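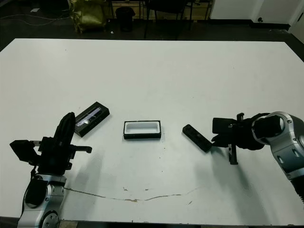
Zwei Arme am weißen Tisch in der Packerei von Okside, zwischen ihnen die offene schwarze Schale.

Zu Besuch bei Okside in Nurkum, 24.7.24

Man fährt nach Nurkum länger, als man denkt, und die letzten Kilometer hängt man gern hinter einem Traktor. Unsere kleine Gruppe kam deshalb zehn Minuten zu spät, was uns Renato Macapagal, der die Packerei leitet, sofort verziehen hat. Es gab erst einmal Kaffee und sehr guten Pflaumenkuchen, und dann sind wir losgezogen, acht Leute in geliehenen Überschuhen.

Okside verpackt kleine Geräte für andere Firmen, der größte Auftrag kommt zurzeit von Stalstead. Früher hieß das: Schale nehmen, Gerät hineinlegen, Deckel drauf, nächste Schale, und das eine ganze Schicht lang. An guten Tagen kamen so 524 Stück pro Platz zusammen, und wer das ein paar Jahre gemacht hat, der spürt es in den Handgelenken. Seit dem Frühjahr steht nun an einem der Plätze ein Roboter mit zwei Armen, silbergrau, mit schwarzen Greifern, und übt sich in genau dieser Arbeit.

Ich hatte mir, ehrlich gesagt, etwas Größeres vorgestellt, mit Schutzzaun und Blinklicht. Man steht dann vor einem Tisch, der seine Kratzer hat wie jeder Arbeitstisch, und auf dem drei kleine schwarze Sachen liegen. Schwarz auf Schwarz greifen sei übrigens gar nicht so leicht, erzählte uns Frau Nghiêm, die früher selbst gepackt hat und heute die Arme einrichtet. Sie legt die Teile morgens absichtlich mal gerade, mal schräg hin und schaut, wie die Maschine damit zurechtkommt. Im ersten Monat hat sie 1.874 Versuche in ihr Heft eingetragen — mit Bleistift, darauf legt sie Wert!

Natürlich haben wir gefragt, was aus den Leuten wird. Macapagal ist der Frage nicht ausgewichen. Entlassen worden sei niemand, sagte er, aber zwei befristete Stellen habe man nicht verlängert, und darüber werde im Haus bis heute diskutiert. Wer geblieben ist, macht mehr Endkontrolle und wechselt öfter den Platz. Eine Kollegin meinte am Rand, die Hände seien abends weniger müde, dafür der Kopf mehr, und das Schwätzchen über den Tisch hinweg fehle ihr schon.

Mich hat das auf der Rückfahrt noch beschäftigt, und im Auto wurde lebhaft gestritten, bis weit hinter die Kreisgrenze. Im August soll ein zweiter Platz umgestellt werden. Macapagal hat uns eingeladen, danach wiederzukommen, und wegen des Kuchens haben gleich alle zugesagt. Wer mitfahren möchte, meldet sich bitte wie immer bei mir, im Auto sind noch Plätze frei.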